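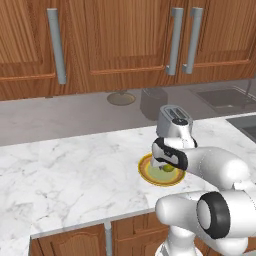

Wood-grain upper cabinets with bar handles, gray wall below.

Under-cabinet LED strip: far end dimmer than near end, and flicker at low dimmer settings

Jasport Home Help > Electrical > Low voltage lighting
Posted by Rianne Visser on Monday, March 16, 2026
Viewed 471 times

I have LED strip under a row of upper cabinets and two faults that may or may not be related.

Setup as follows. Driver is a Testov 24 V DC constant voltage unit, 60 W, dimmable by wall dimmer (the label says "phase dimmable, forward or reverse"). Wall dimmer is a Kováčik rotary, bought used, no paperwork. Strip is Bomora warm white, 24 V, rated 4 W per foot, cut from a 300-LED reel. There are two lengths, 7 feet and 4 feet, joined end to end with a solderless clip where the cabinets step back. Feed is at the free end of the long piece. The driver is in the basement, and the low voltage wire up to the cabinets is 14 feet of 22 gauge two-conductor, the thin red and black kind sold with strip kits.

Fault 1: the short piece is visibly dimmer than the start of the long piece. The step is worst right at the clip, but the long piece also fades a little along its own length.

Fault 2: with the dimmer near the bottom of its travel, everything flickers. It is irregular, with a few seconds of steady light and then a burst. From the middle of the travel to the top it is steady.

What I have measured, with the dimmer at full:
Driver output terminals: 24.1 V
Start of long piece: 23.3 V
End of long piece, before clip: 22.6 V
Start of short piece, after clip: 21.2 V

I was going to replace the driver with a bigger one. Before I spend the money, is that the right part to change? I would like to keep the driver where it is, as there is no outlet or junction box in the cabinets and I do not want to open the wall again.

Stamatia Mavromatis

You are probably overloading it. Get a 100 W driver and the dim end will come up. Also check that the strip is really 24 V. I had 12 V strip in mine for a year.

Tineke Dijkstra

Do not change the driver yet. Your readings already rule it out for fault 1.

Load first. Eleven feet at 4 W per foot is 44 W. On a 60 W driver that is 73 percent, inside the usual guidance of staying under 80. The output terminals read 24.1 V with everything on at full, so it is holding its rated voltage under load. A larger driver of the same type would also put out 24 V, and every reading downstream would stay where it is.

Now take the drops one at a time.

Driver to start of strip: 0.8 V. The load current is 44 W divided by 24 V, or 1.83 A. 22 gauge copper is 16 ohms per 1,000 feet, near enough, and the current goes up and back, so 14 feet of cable is 28 feet of conductor. That gives 0.45 ohm and 0.82 V. Your meter agrees with the arithmetic, so the wire is sound and simply too thin. With 18 gauge the same run would lose a little over 0.3 V.

Along the long piece: 0.7 V. This is loss in the copper of the strip itself. It can't be removed, but it can be shared out by feeding the strip at more than one point.

Across the clip: 1.4 V. This is the fault. The short piece draws 16 W, or 0.67 A, and 1.4 V at 0.67 A means the clip has a resistance of 2.1 ohms. A good joint should be a few hundredths of an ohm at most. It is also turning nearly a watt into heat in a small piece of plastic stuck to the underside of a cabinet. I would deal with that one this week whatever you decide about the rest.

Solderless clips hold the strip against small spring contacts. The common causes of high resistance are the strip not pushed fully home, adhesive or coating left on the pads, a clip made for a different strip width so that the contacts bear on the edge of the pads, and a contact bent when the lid was closed. To check, switch off at the breaker, open the clip, and look at the copper pads. A brown mark or a dull spot where the contact sat confirms it.

Repair, in order of preference:

1. Solder a short length of 18 gauge stranded wire between the pads, plus to plus and minus to minus. Tin the pads first. Keep the iron on each pad no longer than it takes for the solder to flow, as the copper will lift off the backing if it is cooked. Cover with heat shrink.

2. Run a separate pair from the driver output to the short piece and leave the two lengths unconnected. This removes the joint entirely and also takes the short piece's current out of the long piece, so the fade along the long piece gets smaller too. If you can pull one new cable you can usually pull two.

3. Clean the pads with isopropyl alcohol and fit a new clip of the correct width. Measure across it afterward with the lights at full. If you see more than a tenth of a volt, take it apart and do it again.

If the wire passes through a wall cavity, use cable that is listed for in-wall use. The thin red and black kit wire generally is not. Look for CL2 printed on the jacket. You can try taping the new cable to the old one and pulling it through, provided the old one is not stapled.

Fault 2 is separate and sits on the other side of the driver. Phase dimmers have a minimum load, and an older rotary made for incandescent bulbs may want 40 W or more before it runs steadily. At full you are just over that. At the bottom of the travel the driver is drawing very little, the switching device in the dimmer drops out partway through the cycle, and you see it as bursts. A bigger driver would not help here either.

First see whether the Kováčik has a trim adjustment. Many dimmers have a small screw or wheel under the cover plate that sets the lowest level. Raise it until the flicker stops at the bottom of the knob travel. If there is no trim, replace the dimmer with a reverse phase type (also sold as ELV or trailing edge) and check it against the driver maker's compatibility list. Your driver accepts either kind and reverse phase normally behaves better at the low end.

Breaker off, and confirm dead with a tester before you take the dimmer out of the box. The ground has to be connected on the new one. Some ELV dimmers also need a neutral, so look in the box for one before you order.

Hilde Van der Linden

Agree with Tineke on the clip. Two additions.

Measure under load, with all of the strip connected and at full, the way Rianne did. People often unplug the strip, read a perfect 24 V at the end of the wire and conclude that the wire is good. With no current there is no drop to measure. Don't take readings with the dimmer turned down, either. Many of these drivers dim by pulsing the output, and an ordinary meter set to DC will show some kind of average that tells you nothing useful about the wiring.

The other addition is on strip rating. Watts per foot printed on a reel is often the figure for a short sample. On a long run the far end gets less voltage and draws less, so the total comes in under the multiplied figure. It makes little difference at this length, and it errs on the safe side when you size the driver. Size the wire from the printed figure too.

Stamatia, 12 V strip on a 24 V driver would be very bright for a short time and then fail. The readings don't point to that.

Rianne Visser

Opened the clip tonight. One pad has a brown spot and the strip was only in by half the depth of the contacts. I have cleaned it and refitted it as a stopgap and it now reads 0.2 V across, so still over the limit given above but much better than 1.4. The brightness step is hard to see now.

I will pull two runs of 18 gauge CL2 when it arrives and feed the short piece separately.

No trim wheel on the dimmer that I can find. There is a neutral in the box, capped off at the back. Does it matter if the new dimmer's rating is much larger than the driver's input? Most of the ELV ones I see are 300 W.

Tineke Dijkstra

The upper rating can be as large as you like. Look at the minimum load instead, and at the separate LED rating if the data sheet gives one. Leave the strip switched off when you are out until the clip is gone. 0.2 V is still a poor joint, and it was a cooked one before you cleaned it.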